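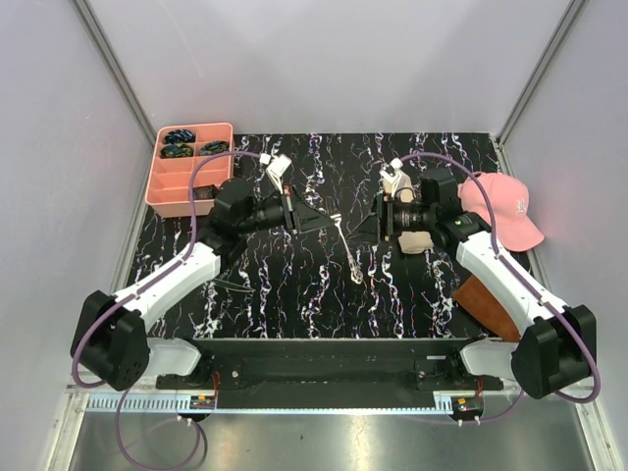
5. Soft Things, Shiny Things and Where They End Up

Print | E-mail
15 December 2024 | Thirumalai Chacko and Delia Sosa
8 min read

The earlier sections dealt with whole drawers. We now come to the part of the Jendon study that we enjoyed most, the small mixed load: a few rolled or coiled textiles, a folded cloth, and one or two pieces of ornamental tableware that share no shape with anything else on the table. Loads like this turn up in every home we know (hall table, dresser top, the end of the kitchen counter), and yet most earlier work on household storage sets them aside as "miscellaneous." We think they deserve a section of their own!

5.1 Ornamental tableware

A slender utensil with a decorative end is a wonderful test of a storage plan. The shaft takes up almost no room, while the end with the scrollwork wants more width than the rest of the piece put together. In our log, pieces of this type were moved after their first placement more often than any other hard item. People would lay one down along the side of a compartment, look at it, and turn it the other way around.

Openwork brings a second question, which is what the piece may touch. Fine scrolled edges can catch on a loose weave, and several households kept a folded cloth nearby only for wrapping such pieces. Others liked to see the pattern and left it face up. Both habits held steady across repeat visits, and we recorded them as separate storage styles — wrapped and shown — following the terms in the Ramasamy notes.

The background matters too. Against glossy black, a pale gold and silver outline shows up beautifully, down to the small gaps in the pattern. On a cream tablecloth in the Dalley homes, raters looking for the same kind of outline took longer and disagreed more. We would now suggest a dark surface to anyone sorting silver-colored pieces, at home or in a study like ours.

5.2 Coiled textiles in a divided tray

Long narrow textiles can be hung, laid flat or coiled. We looked closely at coiling, partly for the space it saves and partly for a quality we had not planned to measure: a coiled bundle stays easy to recognize. Even when dark fabrics sit side by side, the lighter markings tell them apart, and raters could match a bundle to its name on the list without touching it.

The tray in Figure 5 has low dividers and a raised rim. Low dividers suit textiles very well. A bundle can press a little against its neighbor's wall without being squeezed, and the pattern stays in plain view. Compartment trays with tall, close walls did poorly by comparison. Fingers got in the way, coils opened on the way down, and people gave up and used the nearest shelf.

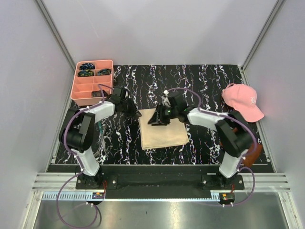 Figure 5. Folded beige cloth on the work surface, with three coiled fabric bundles in the far compartments of the organizer tray.

We were delighted by how strongly the far end of a tray attracts the first items. Of the 3363 placements in the full log, those made into an empty tray went to the far compartments first in the clear majority of cases, whether or not the near ones were larger. Jomier's coding sheet had no entry for this, so we added one ("far first") and went back through the earlier sessions to apply it.

5.3 The folded cloth

Folded cloths resist the tray altogether. A roughly square fold with several layers covers more area than a small compartment offers, and folding it again makes a thick block that springs open. In seven of the homes the cloth simply stayed on the open surface and became a landing place for other things — keys, a ring, a spoon. We at first coded this as "unsorted" and later changed our minds. The cloth had a place, and everyone in the house could say where it was.

Layered edges gave us a useful measure. When the edges of a fold can be seen along one side, a rater can judge how even it is without lifting it, and agreement between the two of us was high on this point. Rounded corners gave more trouble. Chacko read them as a sign of soft fabric and Sosa as a sign of a loose fold, so corner shape was dropped from the scoring in January.

The next section takes up flat items that fit neither the tray nor the stack, starting with wallets and cases.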